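How to find out whether your two-arm policy looks into the cup

Ledemen project notes, methods series
27 June 2021

This page walks through a test we now run on every imitation-learned policy before we let it near a results table. It takes an afternoon, two arms, a couple of paper cups and the willingness to hear bad news. The method is called cup swapping, a name that oversells the intellectual content only slightly.

The background is short. We had trained a bimanual policy on a simple sorting job: two cups stand on the table with something small in each, and the arms have to pick up the cup holding the named object and set it down at the front. Success was high. We were pleased for most of a week. Then somebody put the cups down in the wrong order by accident, and the policy went confidently for the same spot as always, with the wrong thing in it. It had learned where the answer usually was. Students have been known to do this too.

The test below separates three things a policy might be using: the contents of the cup, the color of the cup, and the place where the cup stands. A policy can score well on your ordinary evaluation with any one of them, and the ordinary evaluation will never tell you which.

What you need

Two arms with parallel grippers, already calibrated to a shared table frame. If yours aren't, stop and do that first. The Stosstead calibration notes are dull and correct.

Two cups of the same size in different colors. Paper is fine. Avoid anything with a handle, or you'll be testing grasp orientation along with everything else and won't be able to tell them apart.

Small objects that fit flat on the bottom of a cup. They should differ in more than one way, so that a slightly bad exposure doesn't make them twins.

A fixed camera that can see down into both cups. This is the part people get wrong. A camera set low enough to give a handsome view of the arms will show you the outside of two cups, and then you are asking the policy to read minds. Put a cup at each extreme of your working area and look at the picture the policy gets, at the resolution the policy gets it. If you can't tell what's in there, don't expect the network to manage.

A stop button within reach. You know why.

Step 1. Fix the placement

Choose two cup positions, left and right, and keep a gap between them wide enough for an open gripper finger to pass without touching either cup. Mark the positions in software and overlay them on the live camera view. Don't mark them on the table with tape. We did, at first, and for a while our policy was an excellent detector of blue tape.

Step 2. Make the trial list

There are three things to vary: which object goes in which cup, which cup goes on which side, and which object is named. Each has two settings, so a full round is eight trials. Shuffle them. Have a script print the list, one trial at a time, and set up whatever it says. A person left to choose "at random" will produce a sequence with very little random about it.

We run 14 full rounds per policy. Fewer will do for a quick look, but if you are tempted to stop early at the moment the numbers look nice, that's the moment to keep going.

Step 3. Set the start pose

Start both grippers open and away from the cups, in the same pose every time. Then add a second start pose where one gripper hovers near a cup and the other waits off to the side, and run half of the rounds from there. The reason is a nasty little shortcut: if your demonstrations always began with the nearer arm moving first, the policy may be choosing the cup by choosing the arm.

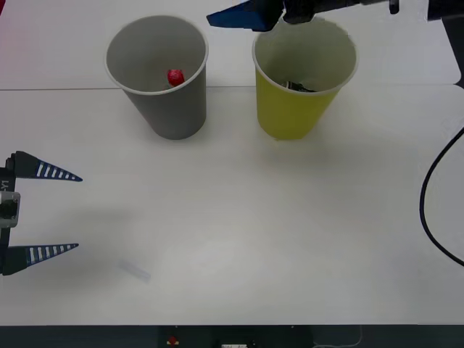 Zakharchenko wrote in after our first draft to say that the hovering start is unfair, as it puts a gripper over one cup and the policy may simply grab what is underneath it. Quite so, and a policy that does this deserves to be caught. But the complaint did lead to a fix. The hovering arm should be over the named cup in half of the trials and over the other one in the rest, or you'll have built the bias into the test yourself. Our first version hadn't done that. It has now.

Step 4. Run and score

Let the policy run to a hard limit of 30 seconds. Score each trial on two separate lines.

Choice: which cup did a gripper first close on? Write down left or right, the color, and the object inside. Do this even when the grasp fails.

Completion: did the cup end up standing in the front zone with its object still inside?

Keep these apart. Most published success rates glue them together, and the glue hides everything interesting. A policy that picks the right cup and drops it has a motor problem. A policy that picks the wrong cup and delivers it beautifully has a problem you won't fix with more grasp data, although we certainly tried.

If neither gripper closes on anything, record "none" under choice. Do not rerun the trial. The urge to rerun will be strong, and it will arrive with excellent arguments.

Step 5. Read the table

Now sort the choice column three ways.

By object. If the policy is using the contents, it picks the named object at a high rate whatever the color and side.

By color. If it favors one color, you'll see that color picked well above half of the time no matter what's inside.

By side. Same again for left and right.

The pure cases are easy. The mixed ones are more common. A typical result is a policy that reads the contents well when the right answer is on its favorite side, and falls to a coin toss when it isn't. Averaged together that comes out looking respectable, which is how we got into this in the first place.

Also sort by start pose. If the choice changes when only the starting position of the arms has changed, the policy is taking hints from its own body. Ours did.

Step 6. Fix what you found

In order of how much they helped us:

Rebalance the demonstrations. Go through the training set and tabulate object, color and side exactly as you did for the test. Our original set had the named object on the left in nearly every episode, as the person teleoperating found that side more comfortable. Recording a modest number of new episodes to even this out did more than any change to the network.

Crop. We added a second, tighter image of the region holding the cups, at full camera resolution. Small things at the bottom of a cup survive very few rounds of downsampling. With the crop in place, the choice score went up and the side preference shrank, though it didn't vanish.

Drop the joint angles from the input for part of training. This reduced the effect of the start pose. It also made the motion a bit shaky for the first stretch of each run, and we've learned to live with that.

Things that didn't help: a bigger network, a longer training run, and a color augmentation so violent that the cups came out in shades unknown to the paper goods industry. That last one did remove the color preference. It also removed the policy's ability to tell one object from the other, so we can't call it a win.

Some practical trouble you will run into

Dark objects. A dark thing in the bottom of a cup may look like shadow. Check the crops by eye, and if your light comes from one side only, add a second lamp before you blame the model.

Light cups. An empty paper cup weighs almost nothing and will walk when a finger brushes it. If a cup gets nudged off its mark before the first grasp, let the trial run and put a note beside it. We discarded such trials in an early round and later realized that we had been throwing out mostly wrong choices, since an arm that changes its mind late tends to bump something on the way.

Objects that roll. Anything round will settle against the wall of the cup in a different spot each time. That's useful variety and you should leave it alone. What you shouldn't do is tidy it to the center before each trial, as one of us did for an entire morning.

Loose cables and odds and ends. Leave your table the way it normally is, within reason. A policy that needs a spotless table should find that out now.

Tired humans. Resetting the cups is boring, and boredom produces swapped cups. Have the script show a small picture of the setup it wants, and compare it with the live view before pressing go. We caught 13 bad resets this way in the first full run, every one of them set up by someone who would have sworn otherwise.

What to report

Give the choice score and the completion score on separate lines, then the choice score split by side, by color and by start pose. Put the worst split in the main text, where the average would normally go. Reviewers seem to like it, possibly from surprise.

The trial generator and the scoring sheet are in the Brosari repository under the folder "cupswap". Version 2 has the corrected hovering start. If you ran the test with the first version, rerun the hovering rounds only; the others are unaffected. The November release should add a three-cup mode, which needs a wider table than ours.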